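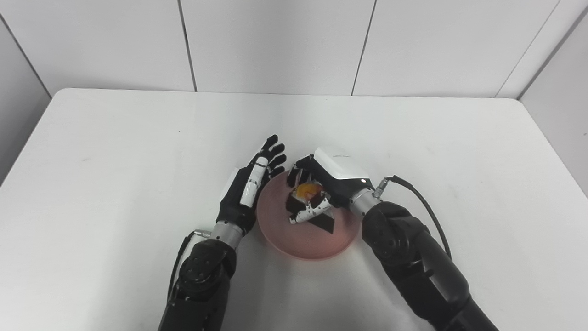
I have been thinking about plates a lot this month, more than a grown woman probably should. It started with dinner at Hui-mei Tsai's place back in February, when she put out a snack for the five of us before the soup was ready, and everybody reached over and took one thing and then sat back and looked at it for a second. It was fruit and a couple of dark little bites of something (black sesame, as I found out when I asked), on a plain colored plate with lots of room around it. I have served bigger, fancier platters that got half the attention.

So for this issue's kitchen corner I want to talk about small plates, and by that I mean the physical plate and a very small amount of food on it. I'm not talking about restaurant small plates, where you pay too much for three olives.

First, the color. I grew up with white dishes and I still own mostly white dishes, and for a roast or a pile of noodles they're great. But my table is white too, and a white plate on a white table just sort of melts away, especially in my kitchen where the light is very even in the afternoon. A pink plate, though! I mean a dull, dusty pink, somewhere near salmon. I bought one on a whim from the secondhand shelf at Tisari and then went back for the other three the next morning before anyone else could get them. Orange food looks wonderful on it, which I did not expect. I thought orange on pink would look like a bad sweater. Peach slices, apricots, a wedge of persimmon, canned mandarin if that's what you've got – they all seem to glow a bit. And then if you put one really dark thing next to them, the whole plate wakes up.

Dark things I've tried so far: prunes, black grapes cut in half, a square of very dark chocolate, a wedge of pumpernickel toasted until it was almost too far gone, black licorice (no, sorry, I know some of you love it), and a slice of the molasses cake from the bakery on the Gedville road. The cake was the winner by a mile. You want it cut into a proper wedge with sharp edges. A long thin knife wiped between cuts does it, and the cake should be cold from the fridge when you cut it, then left out for a while before you serve it. I ruined two slices learning that, and ate the evidence standing up.

Second, the rim. I never gave rims a thought until I tried to serve syrupy peaches on one of those totally flat slabs my sister-in-law gave us. Juice everywhere. A raised rim, even a low one, keeps the syrup where it belongs, and it also gives shorter or shakier fingers something to push against. My mother's hands aren't what they were, and she can chase a slippery piece of fruit to the edge of the plate and pick it up there, no fork, no fuss. She'd be cross with me for mentioning it, so please don't tell her it was in the newsletter.

Speaking of fingers, I'm a firm believer that this kind of food should be finger food. Drain the peaches well on a paper towel, leave them in fairly thick slices, and they'll hold together. If you slice them thin they turn to slush the minute somebody squeezes. For fresh ones, leave the skin on. And please put napkins out! I forgot them when Adalberto Assunção came by to fix our side gate, and the poor man held his sticky hand up in the air through my whole story about the gutters.

How much to put out? Less than you think. I put one or two pieces per person on the plate and keep the rest in a bowl in the kitchen, and I go back and forth. It sounds like more work and I suppose it is, but I like getting up, and I've noticed that a plate with a little on it gets eaten while a heaped one gets picked at and then sits there drying out. With four people I'll often use two plates, one at each end, so there isn't any stretching.

A few of you wrote in after the last issue asking for an actual recipe, and I'm aware I've been rambling, so this is how I do the warm peaches. It serves 6 with a bit left over.

You'll need 500 grams of drained canned peach slices (I weigh them because the cans are all different now), one tablespoon of butter, two teaspoons of brown sugar, a pinch of salt and a squeeze of lemon. Melt the butter in a wide pan over medium heat. Lay the slices in so they aren't touching, sprinkle the sugar and salt over, and leave them alone until the undersides have taken on some color. Turn them gently with a spoon. Give them another minute or two, squeeze the lemon over, and slide them onto a rack. They should be shiny on the outside and still firm enough to pick up. Let them cool down properly before anyone touches them, as the sugar holds its heat for ages and I have the blister to show for it.

If you want them a little grown-up, a few drops of the Ragab orange blossom water go in with the lemon. A few drops. I poured straight from the bottle once and we had peaches that tasted like the inside of a handbag.

On the plates themselves, I've had several questions about washing. Mine go in the dishwasher on the lower setting and the pink hasn't changed that I can see. The one with fine rings on the surface does hold on to syrup in the grooves if I leave it overnight, so I give it a quick scrub with a soft brush before it goes in. Don't use the scratchy green side of the sponge. I did that to a blue bowl years ago and I still feel bad whenever I see it.

If you'd like to hunt for your own, the Cidstead swap table is happening again on November 16, 2019, in the long room behind the library, from ten until everyone gets tired. Bring dishes you don't use and take home dishes you'll pretend you needed. Singles are welcome, chipped is fine if it's marked, and tea is 50 cents a cup. Last time they logged 1,372 pieces in and I'm fairly sure I carried home a good share of them in two tote bags and a laundry tub. I'll be near the door with molasses cake, so come say hello, and if anyone spots a dusty pink serving bowl before I do, please hide it under a towel and come find me.

Next issue is soup, and I'd love to hear what you put on top of yours. Hui-mei has promised me her ginger broth, but she's been promising it since the winter, so send me yours in case.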